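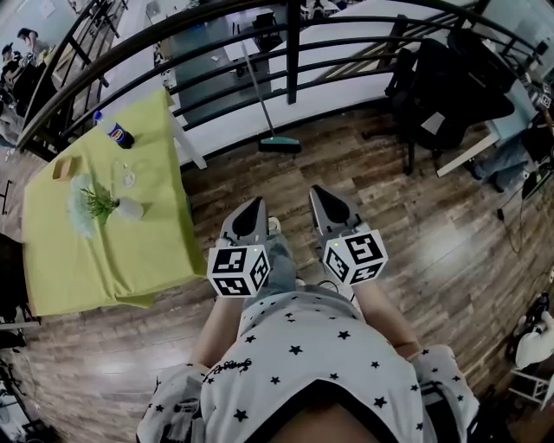
Table Corner Notes, read me first

Hi! I keep the list of things for the little table on the upper level, the one with the yellow-green tablecloth, and these are my notes on what lives there and how I like it laid. I started writing them in May, when Weronika Rutkowska asked me three times in one afternoon where the vase was supposed to go (fair question, I kept moving it). Last edited 28 December 2020.

If you're just looking for the inventory, skip down. If you're about to set the table, please read the bit about the cloth.

What's in the set

Tablecloth, yellow-green. Goes on first and hangs down over the front edge. I know there's a shorter one in the drawer, and no, I don't want that one on this table.

Vase, white, with green sprigs in it. The vase stays out all the time. The sprigs get swapped when they look tired.

Flowers, pale, somewhere between white and blue depending on who you ask. I have them down as "white-blue" in the list and Obed Korletey has them down as "light blue" in his, so if you're searching his sheet, try both. They lie on the cloth next to the vase, and they don't have to be in it.

Glass, clear. Middle of the table, behind the vase.

Box, small, tan, wooden. Toward the left edge.

Pepsi can, blue. Lying down or standing up, either one is fine, but write down which.

Plastic bottle, small, blue cap. Far corner, behind the can.

Broom, long silver handle, teal head. It isn't a table item but it's on the list anyway, it leans on the black railing and people kept walking off with it.

How I lay the table

Cloth first, and smooth it from the middle out. I used to start at one corner and always ended up with a ridge running right where the glass needs to stand, which drove me nuts. Then the vase and the glass, then the box, then the can and the bottle at the back. Flowers last. They slide if you tug the cloth after they're down, and you end up doing them twice.

Don't put anything right up against the railing side! There's a long desk on the level below, and Montserrat Gallardo has very reasonable feelings about things landing on it. I leave a hand's width of cloth free back there — a bit more for the glass.

Clearing up

Same thing backwards, more or less. Flowers off, then anything that can tip, then the box. Shake the cloth out over the floor up here, not over the railing, then sweep. The broom goes back where it was, head down on the wood. A spill on the cloth gets cold water right away and a proper wash later. Ryszard Wieczorek swears by soaking it overnight and I've never had the patience.

Changes

Version 5: added the bottle with the blue cap as its own line. It used to be lumped in with "drinks", along with the can, and then half the notes said "drinks moved" and I couldn't tell which one.

Version 4: took out the second glass. One is plenty on a table this size.

Version 3: new cloth. Older notes that mention "the striped one" are from before this.

Versions 1 and 2 were on paper and I'm not typing them up, sorry.

How to write a layout note

One line per item is enough. Say what it is, which edge or corner it's near, and whether it's standing or lying. Left and right are as you see them with the railing across the table from you. Please use the names from the list above, even when you can think of a better one — "jar", "pot" and "the white thing" have all been used for the vase and I had to go back through 11 old notes to fix it.

If you add something new, give it its own line and put your initials after it.

Things I still want to sort out

The flowers need a container for when they're not out, Sławomir Stępień said he might have one. I'd also like a measured drawing of the tabletop with the usual spots marked on it, so a new person could lay it without me hovering. And a hook for the broom, maybe, although I've been saying that since May.

Questions and corrections go to me or to Weronika. She has the spare copy of the list in the Prutgate folder, under "table corner".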